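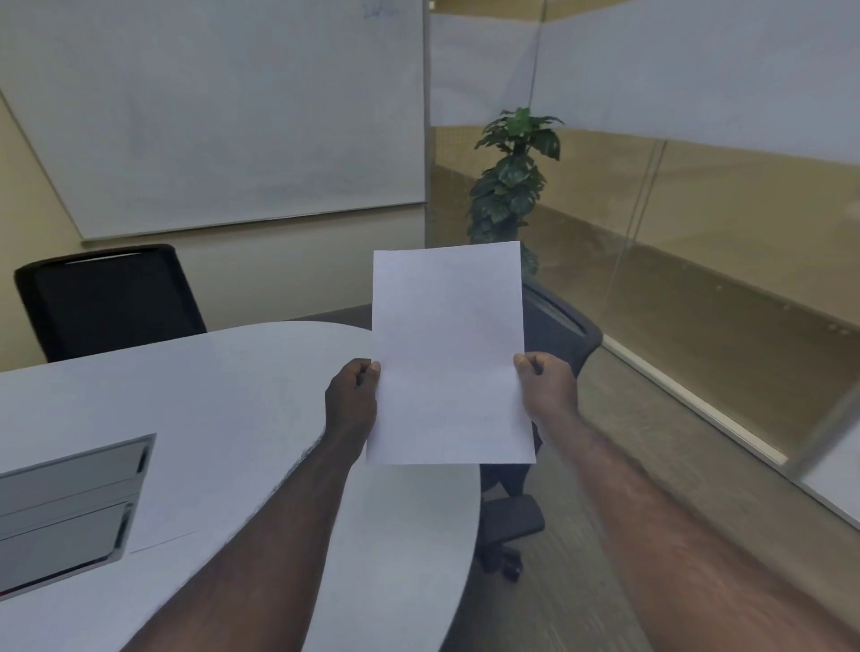
Short Fiction

The Blank Page

Po-yen Lam held the sheet up by its edges and waited for the camera to find it.

"Lower," said Ines from the laptop. "It keeps picking the whiteboard."

He lowered it. White paper, white table, white board on the wall behind. The old camera had lost the page 118 times before lunch. The Pradness was supposed to be better with plain things, and the gripper depended on it. If the camera put the edge of the sheet a finger's width too far left, the gripper closed on air, or on the table.

"Got it," Ines said. "Gone. Got it again."

"Which one is this?"

"Still the Pradness. I'll switch to the Tikevov after 20."

His arms had started to ache at the shoulders. He thought about his father, who had hung wallpaper for a living and could hold a strip over his head as long as it took. His father had never asked what the gripper was for. He had asked only whether it could hang paper.

"Can you tilt it?" Ines said. "A little toward you."

He tilted it.

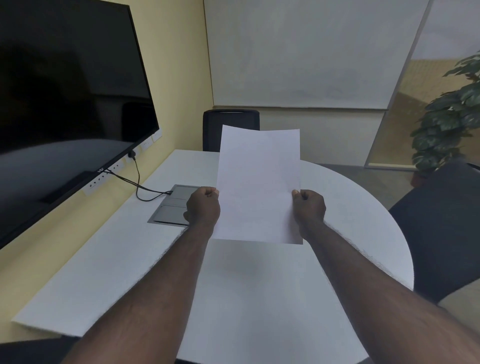

Trindinley, October

They moved on to the Tikevov at three. Po-yen turned so the television was on his left, and took hold of the page again. Ines read the numbers out loud and typed them as she went. Edge found. Edge found. Corner missed.

"It's slower," she said, "but it doesn't let go of it."

"How much slower?"

"Up to 55 milliseconds. The gripper won't care."

Triantafyllou wanted a decision by the end of the day. He had already told the customer, an archive with 1871 boxes of loose letters, that the arm would be ready to lift its first page in spring.

"Which would you pick?" Ines asked.

Po-yen looked at the sheet between his hands. He tried to imagine it with writing on it, brown ink, someone's bad news from a long time ago.

"The slow one," he said.

She wrote it down. Then she asked him to hold the page still for one more run – the last had not saved – and he lifted it a little and held it there.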